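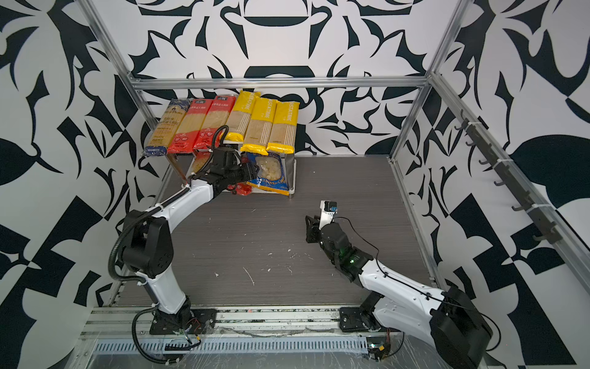
Black-and-white patterned walls and a dark gray floor.

Money Stuff for Kids: What Is Inflation, and Why Does It Eat My Allowance?

Suppose your allowance is five dollars. Last year it bought two Mondo bars and left you enough change to feel rich. This year it buys one Mondo bar and leaves you enough change to feel annoyed. Your five dollars didn't shrink. You can measure it with a ruler if you like. The price went up, so the same money buys less.

When lots of prices go up over time, grown-ups call it inflation. They also call it other things, mostly in the supermarket.

How does anyone know it's happening?

One price going up doesn't prove much. Maybe it was a bad year for cocoa. So people who study prices make a long shopping list of things families really buy, like bread, bus rides, shoes and haircuts. They add up what the list costs, wait 365 days, and add it up again.

Let's try it in Virkemell, a small country we made for this page. It has one mountain, one bank and far too many geese. Its money is called the bakke. In Virkemell, a basket of groceries cost 40 bakke last July. This July the very same basket costs 53. That is a big jump, and the geese are furious. 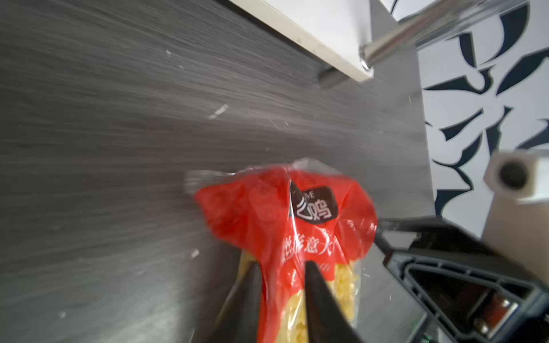
Now, wages might go up too. If your mom earned more bakke this year, she may be able to pay the new price and not mind much. The trouble comes when prices run and wages stroll.

Why do prices go up?

Sometimes things get harder to make or move. If truck fuel costs more, everything that rides in a truck tends to cost more, including stuff you'd never think of, like pillows.

Sometimes lots of people want the same thing at once. Imagine 29 kids and a single skateboard for sale. The seller will notice.

And sometimes there is simply a lot more money going around, with the same amount of stuff to buy. If the Bank of Drernard handed every person a sack of cash tomorrow, everyone would go shopping, the shelves would empty, and the shops would put up their prices by lunch.

Can anyone stop it?

Most countries have a central bank, a sort of bank for banks. It can make borrowing cost more. People then borrow less and spend less – slowly, with a great deal of grumbling – and prices usually calm down. They don't often go back to where they were, though. They just climb less quickly.

As for your allowance, you could ask for a raise. Bring the price of a Mondo bar, written down. Parents like evidence, or say they do.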